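From: Sheldon Kowalchuk
To: Dosden neighbours list
Subject: Re: [dosden] Opening hours at the Seltow Road shop

On Monday, Priya wrote:

> Does anyone know if the corner shop is cutting its hours for good? The
> sign on the door now says it shuts at 9. I often get in after that and it
> was the only place for milk without driving out to Lurkberg. Also, has
> the parcel counter gone? I had a card through the door telling me to
> collect from Sarkar's, and I don't know where that is.

Priya,

I asked at the till this morning. The hours are changing until the end of December and they will look at them again after that. The later hours were not bringing in enough to pay a second person, and they don't want anyone in there alone late at night. Fair enough, I think. Sunday closing stays as it was.

The parcel counter has gone. The shelf behind the till where the parcels used to sit is now pet food and light bulbs. Sarkar's is the hardware shop on the Lurkberg road, next to the tyre place. Take the card and something with your name on it. They turned me away the first time because my bank card only has an initial.

On milk, the garage by the roundabout sells it all night through the hatch. It is dearer than the shop. They only keep the 2 litre bottles, and bread is hit and miss. The 166 bus stops outside and the last one back is just before midnight, but check the board at the stop as the printed timetable is out of date.

A few other things that came up:

The shop will order things in if you ask before they do the wholesale run. I have had rye flour and large bin bags that way. You pay when it comes in and there is no deposit.

They have stopped taking cheques and the cash machine outside is being removed. The nearest free one will be at the post office in Lurkberg. The machine in the pub charges.

The petition about the cash machine has 2281 names on it, almost all of them from outside Dosden as far as I can tell, so I don't know how much weight it will carry. There is a paper copy by the newspapers if you would still like to sign.

The freezer is half the size it was. Peas, chips and fish fingers are still there. The frozen buns and dumplings have moved to the tall freezer at the back, past the greetings cards, and I walked by them twice before I saw them.

If anyone wants the new hours in writing, I copied them off the door and can send them round. Please reply to me and not to the whole list.

Sheldon
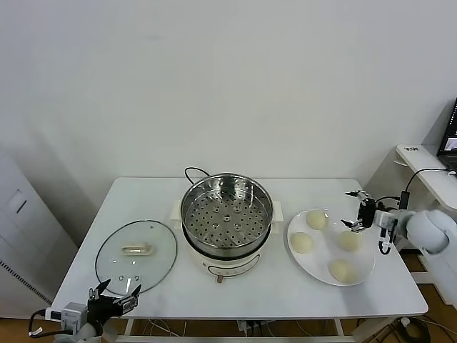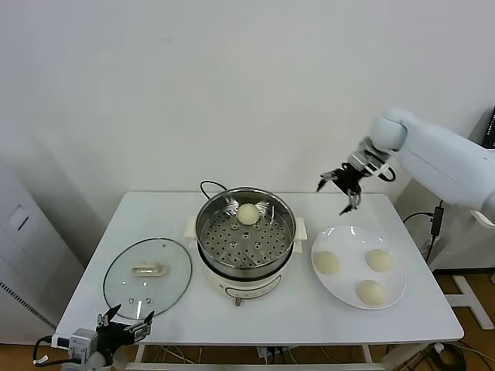 Electric steamer with its lid off, and in the second picture a bun in the basket.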